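How to Record Your First Toy-Sorting Demos at Home

So you've got your hand-held grippers charged and a free afternoon. Great! Picking plush toys out of a box is my favorite starter task, and you can record a good set of examples in one sitting.

Start with the box. Mix soft, round things with a few small hard ones, and let them overlap. A policy that has only seen toys lined up neatly will struggle the first time one is buried. Leave the room the way it is, too – background clutter is good for training.

Bring both grippers in from above the near edge with the fingers open. Hold still for 2 seconds, then pick your target and go for it at an even speed. One toy per episode.
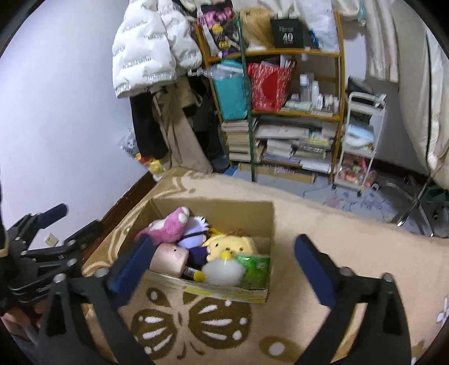
Fingers open over a mixed box, with the pink cube toy at the left and the yellow dog at the right.

Squeeze plush toys gently and lift straight up before you move sideways. If you fumble, keep recording and try the grasp again! Those recoveries are some of the most useful examples you'll collect, and Innes Lamont on the Waaka forum talked me into saving every one of mine.

After each episode, put the toy back somewhere new and give the box a quarter turn. Swap in different toys after 80 episodes. My first set came to 134, and I wish I'd swapped sooner – the dog was in nearly the same corner for half of them.

Label as you go with a short phrase like "pick up the yellow dog." Then watch a handful of clips at full speed and toss any where your fingers block the target the whole way through. Aim for 400 keepers before you train anything.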